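I finally emptied the travel bag

I got home from my trip in January and did what I always do, which is leave the bag by the door and step around it. It sat there for 4 weeks. I'd pull out a sock when I needed one and put the rest off until later. Then last night I got fed up and tipped everything out.
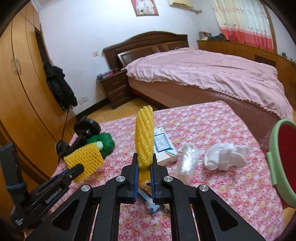
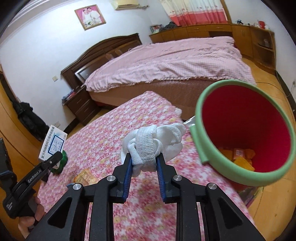 A floral bedspread makes any job feel like you're at your grandmother's, and I mean that as a compliment.

Why I never unpack

I've thought about this way too much. Packing has a deadline — the train leaves or it doesn't — and unpacking has none at all. You can live out of a bag forever if you've got a toothbrush and low standards. My friend Kazuhiro Iwasaki unpacks before he takes his coat off, and when I stayed at his place in Fledar he had my shirts on hangers before I'd found the bathroom. I was a little offended and then very, very grateful.

The paper problem

Clothes are easy, they go in the wash. It's the paper that gets me! Receipts from a bakery in Vuler, a ticket for bus 76, a hotel card with 201 written on it in pencil (sorry, hotel). I used to keep all of it in shoeboxes and never once opened a shoebox. So now I keep two things per trip and the rest goes in the recycling. This time it was the bus ticket and a napkin from Café Tichý, where I had a plum cake I'm still thinking about.

What I'm leaving home next time

The second pair of boots. The "nice" jacket, which has now been to five cities and worn in none of them. The big bottle of shampoo, obviously, and the paperback I keep bringing so that people on trains will think well of me. I'd like to get down to the small Porkard bag, the one that fits under the seat, but I say that every time and then it rains in the forecast and I panic and pack three sweaters.

Anyway, the bag is in the closet now and there's a load of darks going. I did find my good earphones in the side pocket, after buying new ones last week, so if anybody needs a pair let me know.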